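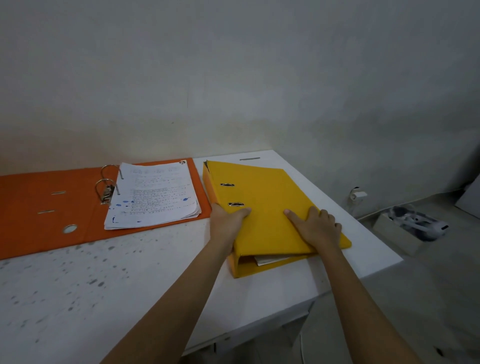 Hollow Family Letters Project – Frequently Asked Questions

What is the project?
We help people sort, copy out and share old family papers: letters, diaries, recipe cards, account books, the lot. It began when Wanda Alcantara brought her grandmother's letters to the reading room in Hollow and asked if anyone could make out the handwriting. It took a whole evening to read two pages, and we loved every minute of it!

Do I need any experience?
None at all. If you can read a birthday card from your great-aunt, you can start. Old handwriting looks like a wall of loops at first, and then your eye settles in and you begin to hear a person talking. It's a wonderful feeling.

Where do I begin with a word I can't read?
Skip it! Leave a gap in square brackets and carry on to the end of the page. The same word often comes up again in a clearer spot. Ezekiel Tran keeps a little alphabet for every writer, copying one good sample of each letter as he finds it, and he'll happily show you how.

Should I fix the spelling?
Please don't. Type it the way it was written, odd capitals and all. If a word is hard to follow, put the modern spelling in brackets after it.

How should I keep my papers while I'm working on them?
Keep the originals flat, away from sunlight and out of the kitchen. Copies can go anywhere you like. Plenty of us use ring binders for copies, with one for letters and another for household bills and receipts (do keep those – a bill can date a letter better than anything else). 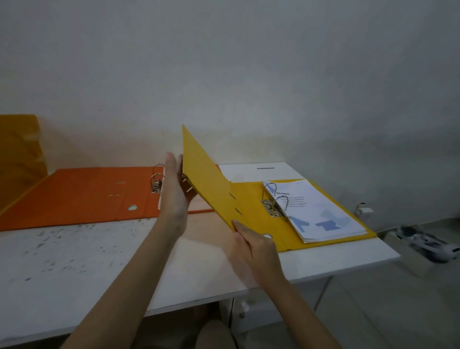

A yellow lever-arch binder with an invoice at the top of the stack.

Can I punch holes in an original letter?
No, not even a small one. Slip it into a clear sleeve made for photographs or documents, and punch nothing. Staples and rusty pins can come off if they lift easily. If they don't, bring the page in and Shoshana Montoya will have a look.

What about ink blots and stains?
Leave them alone and write [blot] where one hides a word. A photo taken by a window on a cloudy day will sometimes bring out more than you'd expect.

How long does a letter take?
A tidy one-page letter might be done before your coffee's gone. The longest we've finished was a travel diary of 256 pages, typed up by Thaddeus Greenberg, who then started straight in on the next volume!

Can I take part from home?
Yes! Write to us and we'll send scans in batches of 15 pages. Send your typing back whenever you're ready.

When do you meet?
Once a month in the upstairs room on Plelley Street. There are 25 seats and they do fill up, so come early if you want to be near the lamps. Our next beginners' evening is in March.

Who do I ask if my question isn't here?
Nektarios Kourkoulas answers the project mail and enjoys a tricky one. Send him your strangest squiggle.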